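Call for singers and players - new score for Sarantis, a silent film from Pondeck
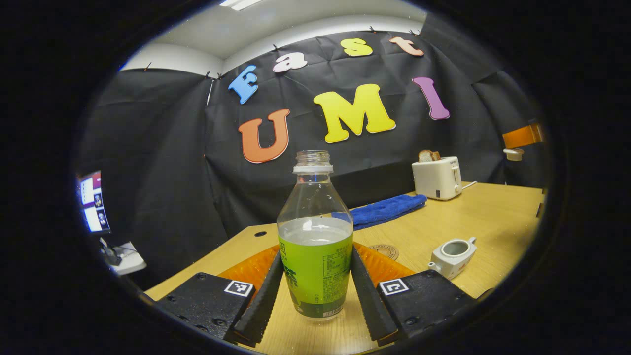
We need people. Soon. Pondeck is putting a live score under Sarantis, our 2 hour silent feature, and the choir is still short on low voices. Basses especially. Also one clarinet, one accordion, anybody who can play a saw.

Sight reading is nice but not a must. Nii Darko wrote the songs and sends out practice tracks, so you can learn by ear if thats easier. He changed the closing number in April, so if you sang at the read-through please dont rely on the old sheets.

Rehearsals are evenings at Trodia, side door, upstairs. Come to most of them. We record in the big room at the Cilodel, which seats roughly 200, and then play two shows there with the film.

Pay: $100 per show for players and soloists. Choir is unpaid but gets dinner and two tickets each. Parking is on you, sorry.

To apply - send Sille Toft one recording, phone quality is fine, any song you like. No show reels. Tell her your range and wich evenings you can't do. Post also works: Pondeck, Box 2085.

Deadline May 6, 2026, end of day. Under 18 is OK with a note from a parent. Dancers - not this time, the stage is too small.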